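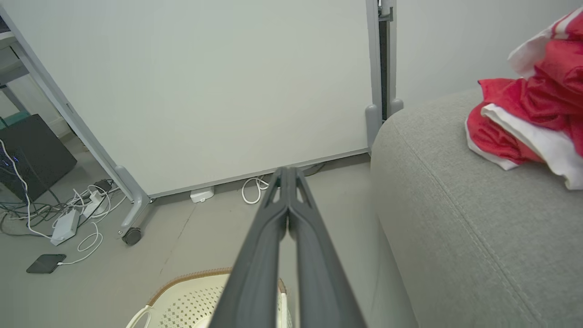
Three grippers, one laundry pile: an afternoon with Lærke Eskildsen

By Jytte Þórarinsdóttir
March

I'd been in Lærke Eskildsen's lab for maybe a minute when she handed me a sock and asked me to pick it up off the couch with two pencils. I got it on the fourth try. "Good," she said. "Now do it 500 times and don't get annoyed."

That's more or less her job at Brellow, where she has spent the winter putting three grippers through the same chore: take clothes off a sofa, drop them in a basket. She has a soft spot for chores. Her earlier work was all bolts and brackets (she still keeps a drawer of them), and she says she learned less from a year of bolts than from her first week of T-shirts.

"A bolt is where you left it," she told me. "A shirt has opinions."

The three contenders are the Flikov, which has long plastic fingers that close in a straight line; the Ingvarsson, which is shorter, all metal and weighs a good deal more; and a rubbery three-fingered thing built in-house that everybody calls the tulip. I asked which one she liked best before she'd run a single test. She laughed and said the tulip, obviously, she'd drawn it herself!

The tulip came in last. It grabs beautifully and then it won't let go. Cloth sticks to the rubber, and she'd watch the arm hover over the basket with a sleeve hanging off one finger, doing a sort of slow wave. "We tried talc," she said. "Please don't try talc. I was cleaning it out of the joints for two days."

The Ingvarsson was the one I would have bet on, mostly on looks. It squeezes hard and it repeats itself perfectly, and on towels it was the clear winner. Its trouble was the sofa. The fingers are stubby, so the whole body of the gripper has to get down close to the cushions before they reach anything, and every so often it leaned on the upholstery and the arm stopped itself. Lærke would clear the fault, start again, and get the same stop at the same cushion.

So the Flikov won, kind of. Out of 953 logged attempts across all three, it had the fewest drops on anything thinner than a sweatshirt. Long fingers reach past the edge of the cushion and can pinch a fold without the rest of the hand getting involved. They also bend, though, and she went back and forth on whether that was good or bad.

"I wanted to hate the bending," she said. "On paper you lose accuracy at the tips. But when you come down a little too low, a stiff finger gives you a fault and a bendy one gives you a shirt. I'll take the shirt."

I asked about the camera, which I'd assumed was the boring part. Wrong question to call boring, apparently — she pulled her chair over and we spent most of an hour on it. She'd tried one on a post looking down at the whole area and one up at the wrist, and she had strong feelings. The post camera knows where everything is until the arm swings in front of it, right at the moment you care. The wrist camera sees the fingers all the time, and the cloth between them, and not a lot else.

"With the wrist view I can tell you why a grasp failed," she said. "With the overhead view I can tell you that it failed. I'd keep both if I could, but if you took one away from me I'd fight you for the wrist."

There's a catch, of course. Fingers as long as the Flikov's take up a big chunk of the wrist picture. She moved the mount back, then up, then tilted it, and each time she gained a bit of sofa she lost a bit of fingertip. The mount she settled on is the fourth one. The first three are in the bolt drawer.

And the controller? She swapped that too, halfway through, from an older box to a Brulley that the vendor had been pushing at her since fall. It's quicker to react, she says, and the manual is dreadful. She had to redo 87 of her early runs so that the numbers could sit side by side, and she was still a little sore about it on the Thursday I visited.

I wondered if she ever tests at home. She made a face. "My couch has a dog on it. I'm not ready for a dog."

What she wants next is jeans. Heavy, stiff, seams everywhere, and they fold in ways that T-shirts never do. She plans 100 runs with the Flikov before she touches the finger design, then another batch with a rougher pad glued inside the tips. She'd also like to talk someone into a longer set of fingers for the Ingvarsson, which she thinks would give the Flikov a real fight.

Before I left she made me do the pencils again, with a dish towel this time. I dropped it twice. She wrote that down.

Contact Jytte Þórarinsdóttir | Copyright, all rights reserved | Back to top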